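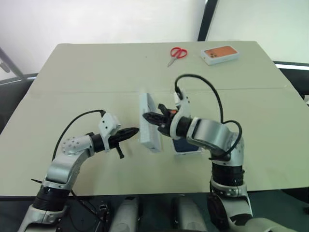
The two-arm table at Ledgate, with the white block standing between the grippers. Scissors and phones also on the table.

Naveed Shaikh has a cold and a 2 p.m. call, so we talk fast. He runs the teaching side at Ledgate, where people drive pairs of robot arms by remote control so that the arms can later do the same job alone. He has been at it since before the company had a door sign.

First question, the obvious one. How do you show a robot how to pick something up?

"You pick it up yourself, through the robot," he says. "Then you do it again. Then you go get lunch and do it again."

The setup is called Lei. Two small handles on a desk, one per hand, and whatever the handles do the arms copy. Before that they taught by hand – literally grabbing the arm and pulling it along. Shaikh still likes that way for single-arm jobs. With two arms he gave up on it.

"You need both your hands for one arm, if you want it smooth. So who moves the other one? We tried with two people. Me and Yichen, one arm each. We were terrible. We argued about a sponge for most of an afternoon."

Yichen Qin, at the next desk, doesn't look up. "He kept squeezing," she says.

Qin now does most of the driving. Her record is 82 good runs in one shift, which she brings up herself. A good run means the object ends up where the task sheet says, no drops, no long pauses. Long pauses are the thing she's strictest on.

"If I stop and think, the robot learns to stop," she says. "It doesn't know I was thinking. It just sees the arm sitting there, so later it sits there too. You have to make up your mind before you move."

And mistakes? I assumed they got thrown out. Some do. But the team keeps the ones where the driver slips and then fixes it, and files them seperately.

"Those are gold for us," Shaikh says. "A perfect run only shows the good path. The day it goes a little bit wrong, the robot has no idea. So we want to see Yichen get it wrong and come back."

Total for the block job so far: 1552 runs. He was hoping for a usable result with a lot less. The first version trained on the early runs, back in December, was bad enough that they didn't show it to the client, a packaging firm called Grarska. He won't tell me what it did. Qin will.

"It pushed. Both arms, just pushing at each other. Because that's how I was driving in the begining, I didn't feel the force so I squeezed from both sides."

No force feedback in the handles, is the short version. The driver goes by eye. Firnen, a newer set of handles, is supposed to push back a little when the gripper touches something. They have one pair on loan. Shaikh is for it, Qin is not sure yet.

"It's tiring," she says. "Nicer for the first hour. Then my wrists hurt."

How long before a new person is any good at it? Shaikh says roughly 16 hours of practice, and none of those runs go in the training set. Gamers are quicker at first but rush. His best trainee came from a job decorating cakes.

I ask about clutter, because the tables I'd seen in other labs were wiped bare. He shrugs. Real tables have stuff on them, he says, and a robot taught on a clean one gets lost the minute somebody puts down a cup.

"I don't want a hundred copies of the same run," he says. "Give me 100 that are all a bit different. Move the block. Turn it. Different driver."

Does he think the hand-driving goes away at some point, the robots learning from video or whatever comes next? Long sniff, tissue.

"Parts of it. The easy parts. But for a new task, somebody still has to show it once, properly. I'd be happy if it was once."

His phone buzzes, the call. Qin has already got her hands back on the handles.

Related
Grarska on what it wants from a packing robot
Leader handles or a headset? Drivers compare
What makes a bad demonstration
Sore wrists and long shifts: a remote driver's week
Teaching by hand, one arm at a time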